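7 min read
2 comments | 482 shares

Subject: Re: [home-paint] Is brown a mistake for a kitchen table?

Hello all,

I was slow with this answer and I ask for patience. I wanted to read the earlier message again before I wrote. I leave the part I am replying to below.

> We have an old kitchen table, solid but ugly, with a
> top somebody painted white before we got it. The white
> is yellow now. My husband wants to paint it brown. I
> think a brown that is painted, with no wood grain to
> see, will look like a school corridor. We also have to
> choose gloss or matte and we do not agree about this
> either. The kitchen looks north. Has anyone on the list
> painted a table brown and stayed happy with it?
>
> Also, is it necessary to take off all the old paint, or
> only the parts that are loose?

I have painted two tables brown, one for our kitchen and one for my sister. I am happy with the first. The second I painted again after one winter, and it was my own fault.

My sister's table was a dark, red brown with a gloss finish. On the color card it was beautiful. On a large top it was very heavy, and every finger left a mark. She also has a lamp that hangs low, so in the evening there was a bright spot in the middle of the table and you could not look at your plate without seeing it. When I did it again I used a paler brown and a matte finish, and since then I have had no complaints from her.

For our own table I went to Joshi on the market street and bought three small sample pots. Two were from Flarov and one was from the Andotia range. I painted each one on a piece of board as large as a dinner tray, because the little squares on the card tell you almost nothing. A brown can be more pink, more gray, more yellow or more green, and you notice it only when there is a lot of it. The one that I liked best in the store looked like mustard at home. The Andotia one was a milk chocolate color, a little gray, and I chose that one.

About the school corridor: I understand this fear. I think it comes from brown together with cream walls and yellow light. Put something cool on it, blue or green, and the brown changes completely. A plain brown with a teal tray on it does not look old to me, and a smooth matte brown alone is quieter than people expect.
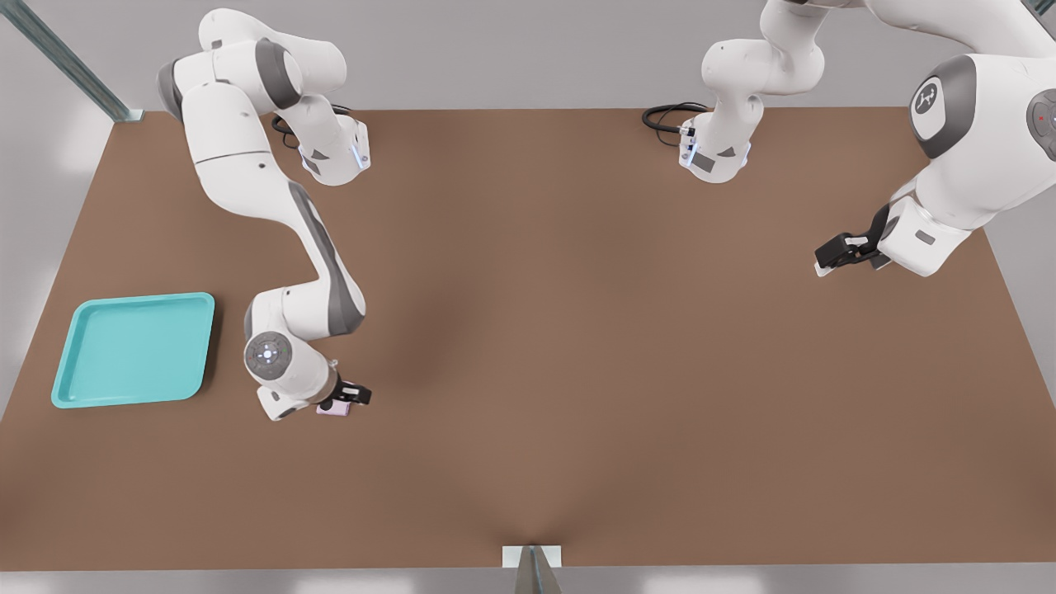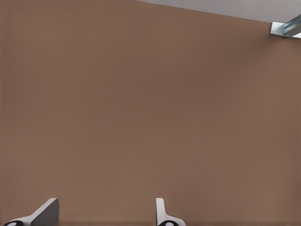
Brown, both of them, the second a milk chocolate kind, and the teal in the first one is the sort of color I mean.

Dullthorpe, July

I continue here after dinner. For a north kitchen I would go one step lighter than what you like in the store. Our kitchen also looks north, and from October the table is darker than I remember it from summer. It still looks fine, but if I did it today I would take the next color up on the card.

Gloss or matte: for a top where people eat, the real question is how you clean it. A very flat matte paint made for walls will get shiny patches where you wipe it most. You need one made for wood and furniture, and the can should say that it can be washed. In many brands the word is "satin" or "eggshell," and this may be the peace between you and your husband. I paid extra for the hard-wearing kind and I do not regret it.

Now the old paint. I did not take all of mine off. I scraped what was loose, washed the top with sugar soap, let it dry until the next day, and then sanded. I began with 140 paper and finished with a finer one. The edges of the scraped places must be sanded until you cannot feel a step with your fingernail. If you leave the step, you will see it under the new paint every morning at breakfast. If the table is really old, please use a lead test before you sand anything. The kit is cheap, and Joshi keeps it next to the masking tape.

After that I put one coat of primer and two coats of color, with a small foam roller — a brush left lines on my sister's table that I never got rid of. We ate from our knees for a week while the paint became hard. The can said less, but I put a hot pot on it early the first time and the mark stayed.

One question back to the list. Has anyone used wax over this type of paint? In the store they told me no, and on the Flarov can it says nothing.

Best wishes from Dullthorpe

Comments (2)

We waxed ours and were sorry. It went sticky near the stove and we had to clean it all off with white spirit. Leave the paint alone.
Reply | Share

Thank you for this! I am the one with the yellow table. We bought the eggshell and a sample of brown that is lighter than he wanted and darker than I wanted. The test board is on the kitchen wall now and I will write again when the top is done.
Reply | Share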